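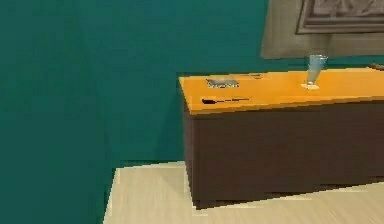

Cirkden 장면 묶음, 수납장 장면. 주황색 상판 위에 유리잔과 작은 물건들. 렌더링 화면.

시뮬레이션 장면 사전 점검표 (의견란 포함)
대상: Milero 평가 환경에 올릴 Cirkden 장면
용도: 파지 정책 Punley의 시뮬레이션 순위와 실물 순위 비교 실험
점검: Ottmar Bauerfeind
상태: 조건부 통과

점검표 쓰는 법
판정은 통과, 보류, 불가 가운데 하나로 적는다. "대체로 괜찮음"은 판정이 아니다. 지난번에 이 칸이 "느낌상 통과"로 채워진 점검표를 받았는데, 느낌의 주인이 누구인지 끝내 밝혀지지 않았다. 의견란은 길어도 된다. 어차피 나중에 심사평에 답할 때 여기서 긁어 간다.

1. 장면 구성

1.1 작업면이 화면 안에서 식별되는가
판정: 통과
의견: 주황에 가까운 노란색 상판이 청록색 벽 앞에 있다. 이걸 못 찾는 분할 모델이 있다면 그 모델은 다른 직업을 알아봐야 한다. 색 대비가 이렇게 친절한 점은 오히려 기록해 둘 필요가 있다. 실물 실험실 쪽 가구는 전부 회색이고 벽도 회색이다. 장면 난도를 비교하는 표에 배경 대비 항목을 꼭 넣을 것.

1.2 가구 전체가 시야에 들어오는가
판정: 보류
의견: 수납장 오른쪽이 화면 밖으로 나가 있다. 왼쪽 끝은 잘 보인다. 정책 입력으로는 이대로도 문제가 없지만, 논문 그림으로 쓰려면 심사자가 "가구의 나머지는 어디에 있습니까"라고 물을 것이다. 그림용 시점은 따로 뽑는다. 평가용 시점은 건드리지 않는다. 둘을 같은 설정 파일에서 관리하자는 제안은 작년에 한 번 받아들였다가 평가를 전부 다시 돌렸다.

1.3 서랍이나 문이 필요한 과제와 섞여 있지 않은가
판정: 통과
의견: 몸체는 짙은 갈색이고 손잡이도 서랍 선도 안 보인다. 여닫기 과제 목록에 이 장면이 올라가 있기에 뺐다. 정책이 서랍을 못 연다고 감점하기 전에 서랍을 준비해 주는 것이 예의다. 자동 배정 스크립트는 가구 이름표에 "수납장"이라고 적혀 있으면 무조건 여닫기 과제를 붙이는 모양이니, 이름표 대신 관절 정보를 읽도록 고칠 것.

1.4 바닥과 벽 경계
판정: 통과
의견: 왼쪽 바닥 경계가 계단 모양으로 들쭉날쭉하다. 수납장 아래쪽 모서리도 약간 그렇다. 물체를 올려놓는 곳과 멀어서 성공 판정에는 영향이 없다고 본다. 다만 지난 회의에서 누군가 이것을 "복고풍"이라고 불렀는데, 그 표현은 논문에 쓰지 않는다.

2. 물체

2.1 집을 대상이 지시문과 일치하는가
판정: 보류
의견: 유리잔은 문제없다. 반투명하고 위가 조금 넓은 잔이며 달리 부를 말도 없다. 골치는 왼쪽의 납작한 회색 직사각형 물체다. 나는 쟁반으로 봤고, 옆자리에서는 지갑이라 했고, 뒷자리에서는 휴대전화라고 했다. 사람 셋이 합의를 못 하는 물건을 두고 "지갑을 집어라"라고 시킨 뒤 실패율을 재면 그 숫자가 재는 것은 우리 사이의 의견 차이다. 지시문을 "회색 납작한 물체"로 바꾸거나 과제에서 뺀다. 나는 빼는 쪽에 한 표.

2.2 가늘고 긴 물체의 종류
판정: 보류
의견: 앞쪽 가장자리 가까이에 가로로 놓인 검은 물체. 펜 같기도 하고 가는 드라이버 같기도 하다. 왼쪽이 굵고 오른쪽으로 가면서 가늘어진다. 이름이야 어찌 됐든 굵은 쪽을 잡으면 되니 형태 기반 과제로는 훌륭하다. 자산 목록에서 원래 이름을 확인한 뒤 지시문에 반영할 것. 자산 목록에 이름이 "object_final_new"로 되어 있더라도 놀라지 말 것.

2.3 배경과 구분되지 않는 물체가 있는가
판정: 불가
의견: 회색 물체 오른쪽 뒤, 벽 가까이에 희미하고 가는 것이 하나 있다. 물체인지 그림자인지 재질의 얼룩인지 화면만 보고는 모르겠다. 물체라면 눈에 보이게 하고, 얼룩이라면 지운다. "정책이 스스로 알아낼 것이다"라는 답변은 접수하지 않는다. 정책이 알아낸 것을 우리가 채점할 수 있어야 한다.

2.4 화면 가장자리에 걸친 물체
판정: 보류
의견: 상판 오른쪽 맨 끝, 뒤쪽에 작고 어두운 물체가 대부분 가려져 있다. 방해물로 두는 것은 괜찮다. 집을 대상으로 뽑히지 않도록 제외 표시만 해 둔다.

2.5 투명체 처리
판정: 통과, 주의
의견: 잔은 연한 청회색을 띠고 있고 밑에 희고 납작한 받침이 깔려 있다. 받침이 컵받침인지 작은 접시인지는 이번 실험에서 따지지 않는다. 따져야 하는 것은 깊이 값이다. Milero의 기본 깊이 출력은 투명체 표면을 아주 깔끔하게 돌려준다. 실물 깊이 카메라가 그렇게 협조적이었던 적은 없다. 기본 출력으로 한 번, 잡음 모형을 켜고 한 번, 두 조건을 모두 남긴다. 잡음 모형은 꺼진 상태가 기본값이며 설정 화면에서 가장 찾기 어려운 곳에 있다.

2.6 잔을 들 때 받침이 따라 올라오는가
판정: 보류
의견: 정지 화면으로는 판단 불가. 접촉 설정을 직접 열어 봐야 한다. 잔과 받침이 한 덩어리로 묶여 있으면 성공률이 근사하게 나오고, 그 근사한 성공률은 실물에서 재현되지 않는다. Kröger 쪽에서 같은 문제로 표 하나를 통째로 들어냈다고 들었다. 위로의 말은 전했다.

3. 시야와 조명

3.1 액자와 대상 물체의 겹침
판정: 통과, 주의
의견: 벽에 걸린 큰 액자의 아래쪽이 잔 위쪽과 거의 닿아 보인다. 이 시점에서만 그렇다. 테두리는 회색이 도는 베이지색이고 잔도 옅은 색이니, 윤곽 추출이 잔의 윗부분을 액자에 넘겨줄 가능성이 있다. 시점을 조금 낮추거나 높인 판본을 함께 돌려서 차이를 본다. 차이가 크면 그것도 결과다. 액자 속 그림의 내용은 흐릿해서 알 수 없고, 알 필요도 없다. (의견란에 미술 평론을 적은 분, 누구신지 압니다.)

3.2 조명 변화
판정: 통과
의견: 상판은 앞쪽이 더 밝고 벽 쪽으로 갈수록 조금 어둡다. 벽면에도 음영이 부드럽게 깔려 있고 왼쪽 모서리 부근에는 세로로 어두운 띠가 있다. 조명 무작위화를 걸 때 이 상태를 기준값으로 저장한다. 기준값 없이 무작위화만 한 실험을 "강건성 평가"라고 부르는 관행에 대해서는 별도 문서가 있고, 분량이 길고, 내가 썼다.

3.3 바닥의 진입 공간
판정: 통과
의견: 수납장 앞 바닥에 걸리는 것이 없다. 크림색 나무 바닥이다. 초기 위치를 이쪽에서 표본 추출한다. 실물 실험실에서는 같은 자리에 전선과 상자와 대학원생이 있으므로, 이동 구간은 순위 비교에서 제외하고 파지 구간만 채점한다.

4. 방법 확인

4.1 비교하려는 양이 무엇인지 적혀 있는가
판정: 통과
의견: 절대 성공률은 비교하지 않는다. Punley의 학습 중간본들을 시뮬레이션에서 줄 세우고, 같은 중간본을 실물에서 줄 세워, 두 줄이 얼마나 닮았는지 본다. 성공률이 통째로 낮게 나와도 순서만 맞으면 방법은 쓸모가 있다. 이 문장을 발표 자료 첫 장에 넣어 달라고 부탁했더니 마지막 장에 들어가 있었다. 다시 부탁한다.

4.2 반복 횟수
판정: 통과
의견: 전체 약 3000회. 장면은 14개를 쓰고, 물체 위치를 바꿔 가며 나눠 돌린다. 순위가 맞붙은 중간본끼리는 신뢰구간을 그리고, 구간이 겹치면 동률로 처리한다. 겹치는데도 "우세 경향"이라고 쓰고 싶어지면 잠시 자리를 떠나 물을 마실 것.

4.3 성공 판정 기준
판정: 보류
의견: 현재 기준은 물체가 상판에서 떨어진 뒤 3초 동안 유지되는 것이다. 문제는 옆으로 굴러 바닥에 떨어진 물체도 상판에서는 떨어져 있다는 점. 예비 실행에서 펜 비슷한 물체가 바닥에 누운 채 당당히 성공으로 기록됐다. 높이 조건을 추가하고 기존 기록을 다시 채점한다. 성공률이 내려갈 것이다. 미리 마음의 준비를.

4.4 실물 쪽 결과를 본 뒤 장면을 고치지 않았는가
판정: 통과
의견: 장면 파일은 실물 실험 전에 잠근다. 위의 보류와 불가 항목은 모두 잠그기 전에 처리한다. 잠근 다음 색만 살짝 바꾸겠다는 요청은 색이 아무리 예뻐도 거절한다. 청록색 벽이 눈에 거슬린다는 분이 계신데, 이번 실험이 끝날 때까지는 벽 쪽에서도 참고 있다고 생각해 주시기 바란다.

4.5 예비 결과 해석
판정: 보류
의견: 예비 실행에서 순위는 위쪽 절반이 잘 맞고 아래쪽은 뒤섞였다. 잘하는 중간본끼리는 구분되는데 못하는 중간본은 제각각의 방식으로 못한다는 뜻으로 읽힌다. 투명체만 따로 떼어 보면 잡음 모형을 켰을 때 실물 순위에 더 가까웠다. 4.3의 재채점이 끝나기 전에는 초록에 쓰지 않는다. 초안에 이미 들어가 있는 것을 봤다. 빼 주세요.

5. 조치 목록

2.3의 가는 물체: 정체 확인 후 수정 또는 삭제. 처리 전에는 이 장면을 평가에 올리지 않는다.
2.1 지시문: 회색 납작한 물체를 과제에서 제외. 반대 의견은 의견란에 이름을 적고 낼 것.
2.6 접촉 설정: 잔과 받침이 분리되어 있는지 확인하고, 확인한 사람이 서명.
4.3 채점 코드: 높이 조건 추가, 예비 실행 재채점.
1.2 그림용 시점: 수납장 전체가 들어오도록 별도 작성. 마감은 10월 안.

추가 의견 (점검 후 접수)
"받침까지 같이 들면 가산점을 주면 안 되나요?" 안 됩니다.
"2.2의 물체를 그냥 막대라고 부르면 어떨까요." 자산 이름이 확인되지 않으면 그렇게 하겠습니다. 지금까지 나온 제안 중 제일 낫습니다.
"시점을 바꾸면 기존 평가와 비교가 안 되는데요." 3.1은 추가 판본입니다. 기존 시점은 그대로 둡니다. 1.2도 같습니다.
"점검표가 너무 깁니다." 접수했습니다. 다음 판에 해당 항목을 추가하겠습니다.

재점검은 2.3과 4.3이 처리된 뒤 같은 양식으로 한다. 파일 이름에 "진짜최종"을 붙이지 말 것.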